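**FOR RELEASE THURSDAY**

# Fuvstead Tenants' Union Questions Savings Claims Behind Ridska Heat Plan

FUVSTEAD — The Fuvstead Tenants' Union said this week that it can't support the Ridska shared heating plan in its present form, and asked the town to put off its vote until the company behind the project shows how it arrived at the savings it has been advertising.

Ridska would replace the separate boilers in 33 apartment buildings on the east side of town with hot water piped from a single plant. According to the company's leaflet, the average household would save $900 a year on heat. That number has appeared on bus shelters, on the town's own website and in a letter slipped under doors in February. The union has asked three times for the calculation behind it. It has received a second copy of the leaflet.

"We would like cheaper heat as much as anyone," the union said in a statement adopted at its last meeting. "What we have been given so far is a large number and a drawing of a smiling radiator."

## What the union found

Members collected heating bills from 1,170 apartments in the affected buildings over the winter. A large share of those households paid less than $900 for the whole heating season. A household can't save $900 on a bill that never reached $900, and the union would like to know which apartments were used to produce the average.

One possible answer is that the company compared its future prices with the cost of electric space heaters, which a footnote in the leaflet mentions without explaining. Few of the 33 buildings are heated that way. Most have gas boilers in the basement, several of them replaced within the past decade and still being paid off through the rent.

The leaflet also leaves out the monthly connection charge. It appears only in the draft contract, on a page headed "Other Terms," and it may be raised once a year without the consent of the tenant or the landlord. The draft gives no upper limit. Tenants who turn their radiators off entirely would still pay it.

Then there is the question of who gets the savings, if there are any. In buildings where heat is included in the rent, the lower bill would go to the owner. Nothing in the plan requires an owner to pass along a cent, and the union has found no owner willing to promise it in writing.

## The Itwood comparison

Ridska has pointed repeatedly to Itwood, where it says a similar system has been "a proven success." The union sent a small group there to ask residents about it. They found a system that works, in the sense that the apartments were warm. They also found that Itwood's network serves 6 buildings, all of them on one block and all built at the same time by the same owner.

Fuvstead's 33 buildings range from brick walk-ups to the towers on Skála Street, with pipes of every age in between. Whether a system that suits one block can be stretched across half a town is an engineering question, and the union doesn't pretend to have the answer. It notes only that the company hasn't offered one either.

Residents in Itwood were split on price. Some said their bills had gone down the first winter and crept back up after that. Others had never compared. The building manager there referred all questions about rates to Ridska, and Ridska referred them to the leaflet.

The company's information packet for Fuvstead is equally short on detail. It devotes a full page to "modern methods" and a single paragraph to prices.

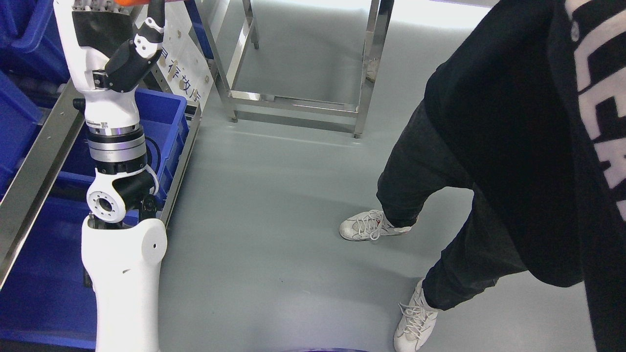 ## What the union is asking for

The union is asking the town council to delay its vote until the following have been made public:

- The full calculation behind the $900 figure, including which buildings and which fuel prices were used.
- The connection charge, stated in dollars on the front of the contract, with a yearly cap.
- A written rule on how savings are shared in buildings where heat is part of the rent.
- A repair schedule that says how long a building may be without heat before tenants are owed money back.
- Billing records from Itwood, with names removed, for every winter since that system was switched on.

None of this should be hard to produce. A company that has printed a savings figure on a bus shelter presumably wrote the arithmetic down somewhere.

The town has said that waiting could put a state grant at risk. The union has asked to see the grant deadline and was told it is "in the coming period." Until someone can name a month, the union doesn't consider that a reason to sign a contract that runs for decades.

## Public meeting

The union will hold an open meeting on Thursday at 7 p.m. in the community room at Skála Street. Tenants from all 33 buildings are welcome, whether or not they are members. Please bring a recent heating bill if you have one — a phone photo is fine. Help with reading the draft contract will be available from 6:30 p.m., and copies will be on the table by the door.

Ridska and the town council have both been invited. The council has said it will send someone to listen. The company has not replied.

## About the Fuvstead Tenants' Union

The Fuvstead Tenants' Union represents renters in Fuvstead on matters of rent, repairs and utilities. It is funded by member dues and takes no money from landlords, fuel suppliers or contractors. The union took no position on the Ridska plan before its winter bill survey, and says it will look at the plan again when the documents listed above have been released.

Press inquiries may be left at the union office on Skála Street during opening hours. A summary of the bill survey is available there on request.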